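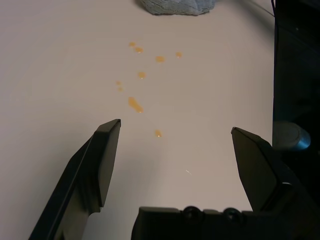 July 3, 2019
By the minutes secretary, Stiswood Shared Kitchen

Minutes of the members' meeting

We started a bit late (my fault, I had the key) and went straight into the last set of minutes, which were fine apart from my spelling of Rirkotbridge. Fixed now, sorry!

Table wiping. This took up most of the evening, as I think we all knew it would. The pale tables show every drip, and orange-colored spots are the ones that come up most in the message book. One member said a dry cloth just pushes sticky stuff around and makes a bigger smear, and there was a lot of nodding at that. Another felt we were fussing — drips happen when people cook, and a table in use is going to look like a table in use. We went back and forth and then agreed on this: wipe spills when you see them, damp cloth first, dry cloth second, and do the whole table before you hand over to the next group. I said I'd type it up and tape it inside the cupboard door.

Cloths. Blue-gray ones for tables, white ones for dishes, and please can we stop mixing them up in the wash. Somebody asked if we could go over to paper towels. Put to a show of hands and it lost, 11 against, with the rest not much bothered either way. We will buy another pack of cloths, and I've been told I can spend up to $34 on them. I'll see what the store in Rirkotbridge has first.

Syrup and oil bottles. The big bottles dribble down the side when you pour, and then leave a ring wherever you put them down. We're going to try standing them on a tray. I've got an old one at home that I'll bring in, it's ugly but it's the right size. The Tamura group would like to keep their own bottles on the second shelf and that's fine with everyone.

Harvest supper. It's going to be in October again, and the Mukach group has offered to do the desserts, which got a cheer! We sold 70 tickets last time and ran short of chairs, so we need to settle on a number before any posters go up. The budget stays at $200 for food. There was a long chat about whether soup is a good idea on those tables (see above) and we didn't decide.

Fridge. Still humming. Still cold. Leave it for now.

Anything else. The drawer by the sink sticks, so lift it as you pull. A green lunch box has been on the windowsill for weeks and will go in the trash if it's still there next time. Please bring your own pen for the sign-in sheet — I've run out of ones to lend.

To do before the next meeting: cloths (me), tray (me), notice in the cupboard (also me), ticket numbers for the supper (Mukach group to suggest one).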